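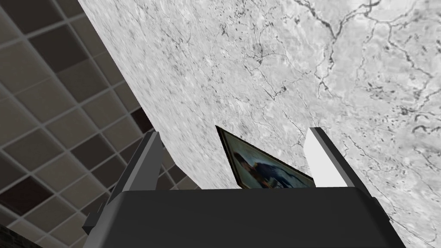

What is the Gestness return valve?
It is a compact hydraulic valve that controls how quickly a press cushion comes back up after the forming stroke, so that the finished part is lifted out of the die without being bent or marked.

Zaltedo adds Gestness return valve to its press cushion range

Edstead. Zaltedo, the maker of hydraulic equipment for sheet metal presses, has announced that the Gestness return valve will be available to order from January. The valve is intended for single-action presses with a hydraulic die cushion and can be supplied with a new cushion or fitted to one already in service.

During the forming stroke, the cushion holds the edge of the sheet against the die with a set force. When the slide begins to rise, that force has to be released and the cushion returned to its upper position. On many older presses the return is governed by a fixed throttle, which gives the same speed from start to finish. Thin panels may then lift out of line, and operators often respond by slowing the whole press.

The Gestness valve divides the return into three stages. In the first, the cushion is held down while pressure falls. In the second, it rises at a set speed. In the third, it slows before reaching the upper stop. The length of the holding stage and both speeds are adjusted separately on the valve body, and each setting can be locked with a key.

"Customers asked us for a return movement that could be set once for each die and then left alone," said Bayu Govindasamy, Product Manager for Press Equipment at Zaltedo. "The adjustment is mechanical, and a toolsetter can make it with the guards closed and the press at rest."

The valve has been in trial use at the Ngau pressings works, where it was fitted to two presses producing door panels and seat brackets. The hydraulic tank and the pump were left unchanged on both machines.

"Our main concern was the time needed for die changes," said Darmawan Latuheru, Maintenance Manager at Ngau. "The settings are now written on the die card with the shut height and the cushion force. The toolsetter enters them with everything else."

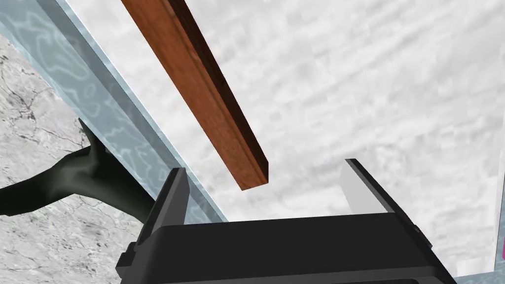 Sizes and fitting

The valve is offered in two sizes, for cushion forces of up to 700 kN. Both sizes share the same mounting face and bolt pattern. A 10 micron return filter is required and is included in the retrofit kit, together with seals, fixing bolts and a printed setting sheet.

Fitting must be carried out by trained staff with the cushion lowered and the hydraulic circuit fully drained of pressure. Zaltedo's service department can carry out the work on request and will check the condition of the cushion cylinder seals during the same visit.

Availability

Orders may be placed through the Zaltedo sales office in Edstead. Drawings of the mounting face are available to press builders and maintenance departments on written request. Customers with an existing Zaltedo cushion are asked to quote the serial number shown on the cylinder plate.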